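Categoria: Materiais de aula > Aprendizagem por demonstração

Aula 11 – Recolher exemplos para ensinar um braço a arrumar

Na aula passada ficámos pela teoria da imitação, e hoje entramos na parte de que mais gosto: fazer os exemplos! Um modelo que aprende por demonstração só conhece o que lhe mostrámos. Se todos os episódios começarem com o pacote na mesma posição, ele aprende essa posição e pouco mais.

A tarefa do semestre chama-se Hokby e diz-se numa frase: passar os snacks da mesa para a caixa escura. Parece coisa de nada, mas a película brilha, amarrota e cede entre os dedos, e é precisamente isso que a torna tão boa para aprender. 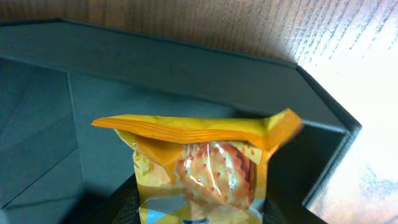
Sanne Baert perguntou se não seria mais simples começar com blocos rígidos e deixar as embalagens moles para o fim do semestre. Seria, e para afinar a teleoperação recomendo-o vivamente. Para os dados que vão para treino, não: a pega num objeto mole pede correções pequenas, e são essas correções que queremos registadas.

Regras de gravação

Cada episódio começa com os braços em repouso e acaba com a pinça aberta e afastada. Uma pega falhada e logo recuperada fica no conjunto – vale ouro! Uma pega falhada e abandonada vai para a pasta «rever», com uma nota de uma linha. Entre episódios, mudem a disposição dos pacotes: rodados, sobrepostos, virados ao contrário, encostados uns aos outros. 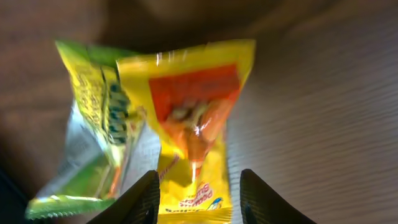

Kristof Maes contrapôs que tanta variação logo no início atrasa a aprendizagem, e que preferia um conjunto pequeno e muito limpo. É uma boa discussão e temos como resolvê-la: o grupo dele grava com disposição fixa, os outros com disposição livre, e comparamos as duas políticas em outubro. Mal posso esperar por ver as curvas.

As vistas e o que cada uma dá

A câmara do pulso é excelente no último instante antes da pega, mas perde o resto da mesa. A vista de cima dá o contexto e, em troca, sofre com as oclusões.

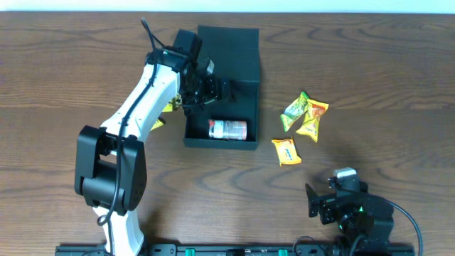 A oclusão merece um exercício próprio, porque é ela que decide se uma única vista chega. Reparem no pacote amarelo junto à pinça do braço branco: só aparecem dois bocados dele, e o elo do braço tapa o resto. Quem anotar apenas por esta vista tem de adivinhar a pega. Os quatro pacotes à direita da caixa, pelo contrário, leem-se bem daqui, mesmo os que se sobrepõem. Por isso gravamos as vistas em simultâneo e confirmamos o desfasamento no Zillavis antes de fechar a sessão.

Anotação

Cada episódio leva uma instrução em linguagem natural. Escrevam como falariam a um colega: «põe o bolo de chocolate na caixa» serve muito melhor do que «objeto 2 para destino». Variem os verbos também – pôr, guardar, arrumar, meter.

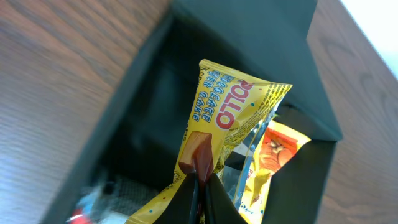 Edit Illés

Para a próxima aula, cada grupo entrega 11 episódios anotados e uma página com as dúvidas que surgiram. Marquem o início e o fim da pega em todos. Quando a caixa já tiver coisas dentro, escrevam-no na anotação, pois largar um pacote ao lado de outro é um gesto diferente de o largar em espaço livre. Os ficheiros vão para a pasta Esten, um diretório por grupo.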